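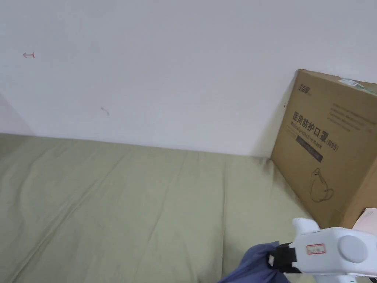
A carton marked "Medical protective mask" stands against the wall in the spare bedroom.

When Shoshana Doucet moved to Unonham in February, she brought two suitcases and a bread knife. Everything else she owns has come into the flat inside a cardboard box, and most of the boxes stayed.

The mask carton is the one visitors notice first, with its large Chinese letters and the simple drawing of a mask. It rests now on the green cloth of the bed, and Doucet plans to fill it with winter sweaters.

"A good box is difficult to find," she told me. "The supermarket ones have holes for the hands, and the dust comes in."

Her building dates from 1963 and has almost no closets. The spare room is 30 steps from the street door – she complains more about the stairs – and it receives whatever the other rooms cannot hold. Her neighbor Rafferty Crenshaw, who came from Kevville with a full truck, keeps his boxes flat under the sofa and gives her tape when she runs out.

Doucet writes the contents on the side of each box in pencil, so she can erase it later. Sheets go with sheets. Papers go in the smallest boxes, because paper is heavy and she carries it alone. On the evening I visited, she was still deciding where to put the lamps.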